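Driltitthorpe furniture fair, 2019-02-09

Entry was 12 pounds, which I paid because Mawar Ismail swore the hall would be full of small makers. I found two. The rest was flat-pack with a story attached, and the stories were better sanded than the drawers.

Hitden had the biggest stand and a sideboard at 892 pounds. "Heirloom quality," said the card. I pulled a drawer and it stuck. Heidrun Lanz, on the stand, told me it would ease with use. Perhaps. My gran's never needed easing.

The talk on timber sourcing ran 20 minutes and named no forest. Qusai Majali asked twice and got a leaflet. 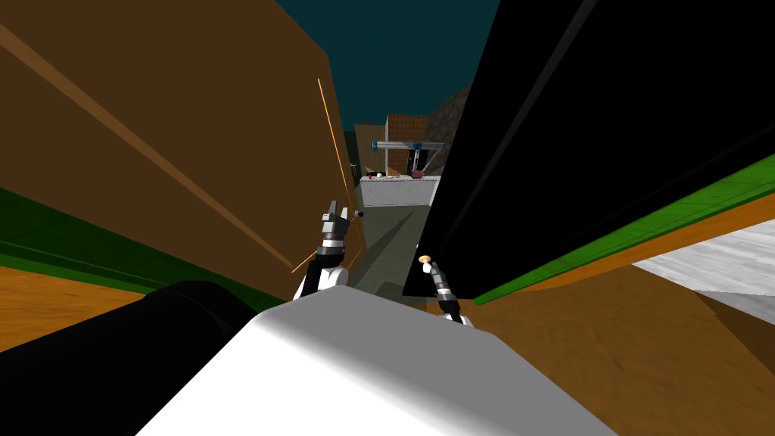
*Computer render: brown wooden panel with a pale diagonal stripe.*

Hakim's stools, at 348 pounds the pair, were the only things I sat on twice. Tea was weak. They want us back in August, and I'd want to see the list of makers first.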